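Chapter 4
Choosing a Wrist Camera Kit for a Robot Arm

By the end of this chapter you should be able to:
read the data sheet of a wrist camera kit and pick out the entries that affect your own work;
explain what is gained and lost with a very wide lens;
plan a short trial of a kit before money is spent on it.

4.1 Buying the arm and buying the eye

A robot arm is usually bought first, and the camera is chosen later by somebody else. The two purchases are often handled by different people in a firm, and many of the faults reported in the first weeks of use come from that gap. In this chapter we follow one kit through a buyer's review. The kit is the Driltevby wrist set, supplied by Bergmann and tried out at the Losdale workshop on an ordinary working day, with the room left as it was.

The set is sold as a single package. It holds the camera, a clamp, a lead and a licence for the viewing software. A second lead is charged as an extra, and so is fitting. The Cledala set, which we meet in section 4.5, is sold in parts.
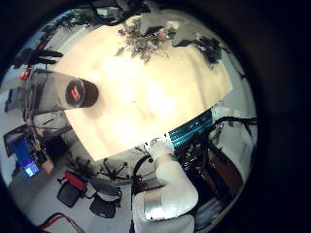

Buyers tend to begin with resolution, as it is the figure printed largest on the box. For work at a table, three other entries in the data sheet deserve attention first: the angle of view, the shortest distance at which the picture is still usable, and the length of lead the clamp will hold. A camera that scores well on resolution and badly on these will be taken off the arm again within a month.

4.2 Angle of view

A narrow lens gives straight edges and shows little besides the workpiece. A very wide lens takes in the table, the arm and much of the room, and bends straight lines towards the rim. The Driltevby camera is of the second type. Its picture is a circle, and the corners of the screen stay black.

The bending can be corrected in software, at some cost in detail near the rim. Whether correction is needed depends on the task. A person checking that the area is clear can read the bent picture after a little practice. A program measuring the gap between two parts can't use it without correction. 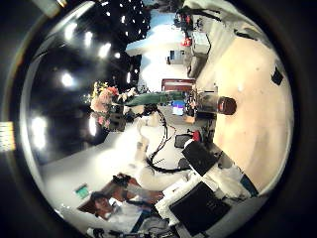
Figure 4.2 Wide view with the room turned sideways. Artificial flowers are near the centre, with ceiling lights to the left.

The direction of "up" in the picture changes as the wrist turns. The viewing software supplied with the kit can hold the picture level, but the setting is off when the software is first installed. The reviewers marked this down, as the manual mentions it only in an appendix.

4.3 Close working

As the hand closes, its own parts take up more of the view. The buyer should ask how much of the picture remains when a finger is near the lens, and whether what remains is of any use.

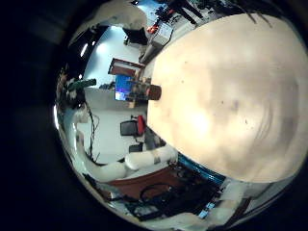
Figure 4.3 A cream finger pad close to the lens, with a monitor and office chair still in view beyond it.

The Losdale review gave the kit 4 out of 5 for close working and 2 out of 5 for its manual. Scores of this kind are only helpful when the conditions of the trial are written down beside them. Section 4.4 sets out a form for doing so.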